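Skundham-teleop mailing list archive
Thread: Re: leader arm lag and the spoon task
From: Jolanta Wasilewska

On the Rana thread, the new poster at Ustside wrote:

> We are recording pick and place on a play kitchen with a leader-follower
> setup. Simple objects are fine. Anything with a long handle is bad: the
> operator overshoots, corrects, overshoots again, and the policy learns
> the wobble. We tried a lower gain on the follower and it only made the
> arm feel heavy. Would moving the arm by hand be better for these? And
> do you keep the demos where the operator hesitates?

Taking the second question first. We keep hesitations if the gripper is open and away from the objects. We cut them if the fingers are closed on something, and the whole demo goes if the object was dropped and picked up again. The exception is a set we label "recovery", recorded on purpose, and it never gets mixed into the base set before the first training run.

On the wobble: check your latency before you touch the gains again. Log the leader command and the follower joint state on one clock and look at the offset on the wrist joint alone. Ours was fine on the shoulder and bad on the wrist, and the cause was a smoothing filter left on from an older config. The window was 400 ms. With it off, the operators stopped correcting within one session and I put the gains back to the defaults.

Moving the arm by hand works, with two costs. Your hands and forearms end up in the camera views, so you have to replay the trajectory with the kitchen reset and record the images then. The replay drifts on contact, and a spoon going into a pot is mostly contact. I would use it for the approach and nothing after that. The Bedadska people replay everything and report the same trouble with rims.

Other settings, for comparison with yours:

Episodes per task: 500, split between 2 operators
Warm-up episodes, discarded: 7 per operator per session
Pot start position: cooktop or sink, drawn before each episode
Views: one on the whole kitchen, one close to the counter

Do randomize the pot. In June we had it on the cooktop in every episode, and the policy went to the burner whether the pot was there or not. Also let the operators work from the camera views only. If they look at the kitchen directly they will use depth cues the policy never gets, and you will see it as a height error over the pot.

Stills from the play kitchen task, wide and close views:
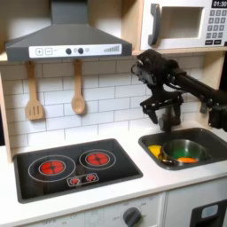
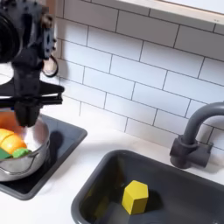
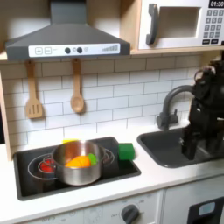
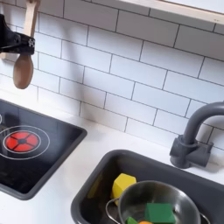
Skundham-teleop Digest, Vol 7, Issue 2

The spoon in the last still is held upright by the handle, bowl down. We ask for that grasp every time. A tilted spoon is what starts the overshoot, as the bowl end swings far more than the fingers do and the operator chases it. If your fingers are smooth, try a thin rubber pad before you change anything in software.

I can send the script that plots the offset - it is short and expects one file per episode. Tell me which log format you use.

Jolanta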